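Mirrors, timestamps and a very long February

I've been promising a post on the tracking software for ages and kept putting it off, partly as I wanted it to be finished first. It isn't finished. So you're getting the half-built version, with all the bits of tape showing.

Quick recap for anyone new. My job on the Larell project is the dull middle part of the software: the bit that takes video and marker poses from a pair of hand-held grippers, lines them all up in time, and hands over something tidy enough to train a policy on. Ximena Contreras does the policy side and is very patient with me. I do the plumbing, and I like plumbing!

The two programs you'll hear me moan about are Azimi, our pose tracker, and Zarnar, which is the thing that lines up the clocks. Azimi was in decent shape by the new year. Then in February we moved on to furniture with mirrors in it, and I lost most of the month.

A mirror is a horrible thing to give a pose tracker. Azimi looks for black and white squares, finds the corners, works out where the square must be in space, and it has no idea that glass exists. Show it a reflected marker at a good angle and it may decide there's a marker somewhere behind the wall. A reflected marker is flipped, of course, so the decoder ought to throw it out, and mostly it does. But when it's small and a bit smeared by movement, the error correction gets helpful and 'repairs' it into a perfectly valid ID. Then your left hand teleports through the furniture and back again.

The head view is where I did most of my debugging, as it has both marker cubes and the glass in one go.
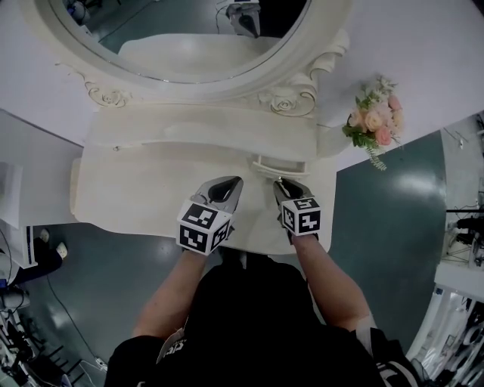 Sarita Tiwari thinks I should stop being clever and mask out the glass by hand, once per piece of furniture, and go home on time. She has a point, and I did try it for an afternoon. The trouble is that the head moves all the time, so the mask has to move too, and now you need to track the mirror in order to track the hands — which was a bit more work than I'd bargained for.

What I've ended up with is simpler. Every new pose gets checked against the last good one, and if the hand would have had to travel faster than an arm can go, the pose is dropped and we coast on the motion model until something sensible turns up. I also turned the error correction right down. We lose a few real detections that way (Ximena noticed, she notices everything) but a gap is much easier to fill in later than a confident lie.

I ran the old and new versions over the same batch of recordings. The old one gave me 1,581 jumps. The new one gave me 50, and I've gone through every last one of those with a cup of tea and a growing sense of gloom. Most were honest occlusions, where one hand goes in front of the other and the cube vanishes. A handful were my own fault, a sign error in the coasting code that only bit when the wrist rolled past a certain point. Fixed now, I hope.

Then there's the clock business. The head camera and the gripper cameras each think they know what time it is, and they don't agree. Zarnar matches up the motion in each stream and works out the offset, and that's fine as long as everybody moves a bit at the beginning. When the hands just sit there it has nothing to go on, and it'll cheerfully pick any answer you like. I've now made it refuse to guess. It prints a rude message and stops, and you have to point it at a livelier stretch.

The gripper view is a different beast altogether. You get the fingers big and close, and a wide sweep of everything else behind them, people and stairs and ceiling lights and all. For the matching I only want the background, so the fingers and the housing get a fixed mask. (That one really can be drawn once, Sarita, they stay put!)
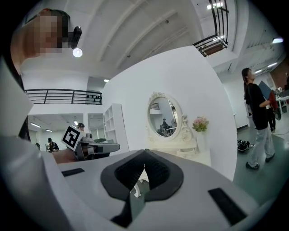

Gripper camera, with the other gripper's marker over on the left and the vanity behind.

Wide lenses do bend straight lines a fair bit, and my first calibration was poor out at the edges, just where the other hand's marker tends to turn up. I redid it with a lot more board positions in the corners and the poses settled down nicely. If you're using a wide lens and your numbers look good in the middle and drunk everywhere else, try that before you touch anything else. I wasted 2 evenings on the filter before I thought to look.

Still on my list: a proper viewer, so that Ximena can scrub through a recording and see dropped poses without asking me, and some tests for the coasting code that go further than 'it ran'. Gumaro Ledesma has offered to help with the viewer, and I've said yes before he could change his mind.

Next post will probably be about the file format, which I've now changed 5 times. Bring snacks.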